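Keep the old office computer one more year

In our office in Branitz we replace the computers every few years, and each time I feel a little ashamed. The machines that go away are not broken. They are only slow, and usually they are slow for a reason that a patient person can find in an afternoon.

I am not a technician. I learned to open a computer at the age when other people buy a boat. My first one took me 2 hours and I was sweating the whole time, but I came to like the inside of these old towers. Somebody thought about the person who would open them later. The parts you are allowed to touch are often blue, and you do not need to read a manual to understand this.
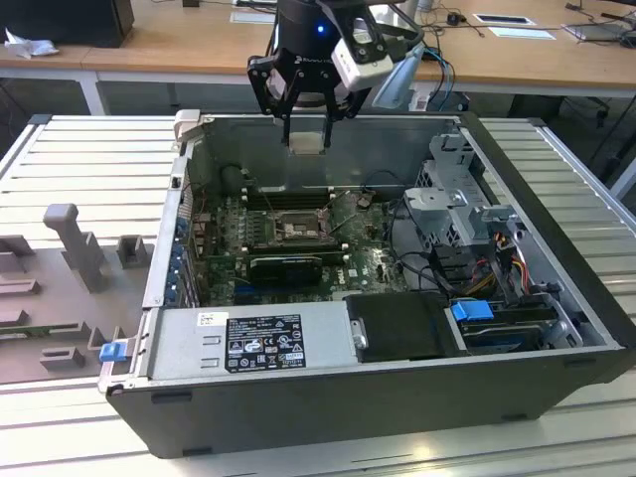
My opinion is that an office should be obliged to open a computer before it throws it away. Clean out the dust, look at the memory, change the old hard drive for a faster one. Last September I paid 118 for the parts for two machines, and both are in daily use at Solanki, the small translation bureau on the floor above ours. A new computer of the same size would have cost many times more.

People tell me that my time has a price too. I accept this. But the same people spend a whole morning moving their files to the new machine, and then another morning complaining that the printer does not answer.

I also do not like how new computers are built. The thin one I was given for work has its memory fixed to the board, and if it fails, I must replace everything. I would prefer a big ugly box under my desk that I can repair with one screwdriver.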